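Cilden teleoperation project
Progress report to Palacios, February
Prepared by Ilham Salem

Work this period was on the sorting task. An operator drives the two arms by remote control and moves small items between the blue, red and white bins. Each run is saved as one demonstration and used later to train the arms to do the same job on their own.

We recorded 507 demonstrations. Of these, 148 were dropped at review. Most of the dropped runs had a pause in the middle where the operator lost track of which hand was meant to move next. We changed the instructions so that the operator settles the order of moves before the recording starts, and the later batches have fewer of these pauses.

Both arms are now used in the same run. Until January we recorded one arm at a time, and the trained policy did poorly when the second arm had to work next to the first. The two-arm runs take longer to record, and operators need more breaks.
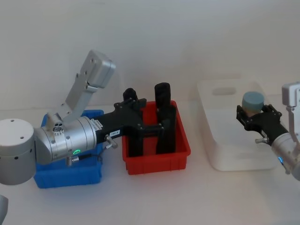
Why record by remote control when the arms could be guided by hand? Guiding by hand puts a person's arms and body in the camera view, and one person can't move both arms well at the same time.

We still use hand guiding to set the start positions. It is quicker for that, and nothing is recorded while it is done.

Training on the first batch is finished. In 48 test trials the arms completed the full sort 32 times. The usual failure was a grip too close to the end of the item, so that it tipped on the way to the bin. The next batch will include more runs where the operator lets go and grips again, which the current set has very little of.

The Flivlow software update held us up. It changed how the gripper commands are logged, and the older files had to be converted before they could be used with the new ones. That work is done. Altora has agreed to give us notice of any further format changes.

Spending is within the budget for the period. We would like to move part of the travel money to operator hours and will send a separate request.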